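Print this story | E-mail this story
Reading time: 5 minutes

Store-shelf robot software gets an update, learns to change its mind

STARKOSCOMBE – Arimora, the company that writes the software behind a two-armed robot meant for grocery and convenience stores, has put out a new version of its planning and control package. The headline feature is that the robot may now stop halfway through doing something and do something else.

People have been able to do this for a while. According to the release notes, which run to 127 entries and were clearly written by more than one tired person, the software has been able to do it since May.

The old version worked the way a cautious tourist works with a phrase book. It looked at the shelf, decided which item it was after, worked out the whole path for both arms and then carried it out to the last inch, whatever the shelf had been up to in the meantime. If a bottle had rolled a little to the left, the hand closed politely on the spot where the bottle used to be. The log would then record a completed grasp.

The new planner breaks the job into short pieces and checks the shelf again between them. Arimora says the check takes 300 milliseconds on the computer it ships with, down from a figure the company declined to give but described as "longer than that."

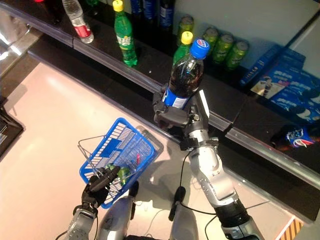

The two arms have also been put on speaking terms. Under the previous version each had its own planner, and a third program stood between them as referee, mostly by making one arm wait. In practice the arm with the basket held still while the other arm did the shopping, and a good deal of each trip was spent with the robot reaching across itself like a driver looking for the parking ticket.

Both arms now share one plan. The basket can move toward the item while the item moves toward the basket, and the software treats the basket as something with walls that a bottle might hit. Hendricks, the engineering shop that handles testing for Arimora from the other end of the same industrial park, had been asking for the walls since the first trial. Its original request, filed under "minor," is still open in the tracking system, apparently because no one can find the button to close it.

The perception side got the larger share of the work. Clear plastic has always been hard for depth sensors, which tend to see straight through it and report the shelf behind. Shiny metal is hard in the opposite direction, as it reports the ceiling lights. A store shelf is mostly clear plastic and shiny metal, with some cardboard in between as a kindness.

Arimora's answer is to stop asking the depth sensor about things it is known to be wrong about. The new software estimates the shape of a bottle from the color image, using its outline and cap, and falls back on depth only where the two agree. When they disagree, the software lowers its confidence and moves the camera for a second look. When they still disagree after a third look, it asks for help, by way of a message on the operator's screen that reads "Object uncertain." Testers have asked whether the message could say which object. This is planned for a later version.

Items lying down get their own treatment. The previous release knew about bottles that stood up and considered everything else to be a box. The new one keeps a list of resting positions for each product and picks the likeliest, and it will come at a bottle on its side from above if there is room above. On a lower shelf there often isn't, and the release notes list this under known issues with the single word "shelves."
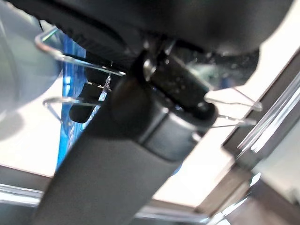 Close-up work is handled by a separate piece of the package, a small controller that takes over for the last few inches and steers by what it can see near the hand. That view is a difficult one. Anything close is blurred, anything bright is white, and the hardware itself takes up a good part of the picture. Earlier versions sometimes took part of the robot for merchandise and made a plan to pick it up. Engineers at Tudodton, which licenses the package for its own stocking machines, reported six such cases in one afternoon and sent them over in a file named "self_esteem."

The fix is a mask, redrawn as the joints move, that tells the software which pixels are robot and can be ignored. It has to be calibrated again whenever a part or a cable is shifted. Calibration takes 19 minutes and can't be paused, although the progress bar reaches the end in the first two and then sits there.

Grip force is now set by product and not by one number for the whole store. The old number had been chosen for full soda bottles, and worked nicely on full soda bottles. Cookie boxes were another matter. The new table ships with settings for common package types, and users can add their own in a plain text file. The file is picky about tabs and spaces, and says so in a comment at the top that itself mixes the two.

For those who have to live with the software day to day, the change most likely to be noticed is in the tools. The replay viewer now shows the plan the robot had and the motion it made side by side, so an operator can see the moment the two parted ways. Before this, finding out why an arm had stopped meant reading a log in which every line was marked "INFO," including the ones about collisions. There are now four levels. Collisions have been moved up to "NOTICE."

The simulator has been brought along as well. It can load a shelf layout from a recorded session and run the planner against it overnight with the items nudged out of place, which Hendricks says caught nearly all of the faults it would otherwise have found with a mop. Simulated bottles are still perfectly rigid and never stick to the shelf, two habits that real bottles have so far refused to pick up.

Not everything made it in. Picking from behind another item, which was on the list for this release and the one before, has been moved to the next one. For now, if the wanted bottle is behind an unwanted bottle, the planner will wait a set time for the situation to improve and then report it. The wait can be adjusted in the settings, where it is called "patience" and can't be set to zero.

Existing users can install the update over the old one, provided they export their calibration first. Those who forget will be reminded by the installer on its last screen.

Tudodton said it would move its own machines to the new version after a trial period, the length of which it would decide during the trial.

Contact us | Copyright Starkoscombe local news desk. All rights reserved. | Back to top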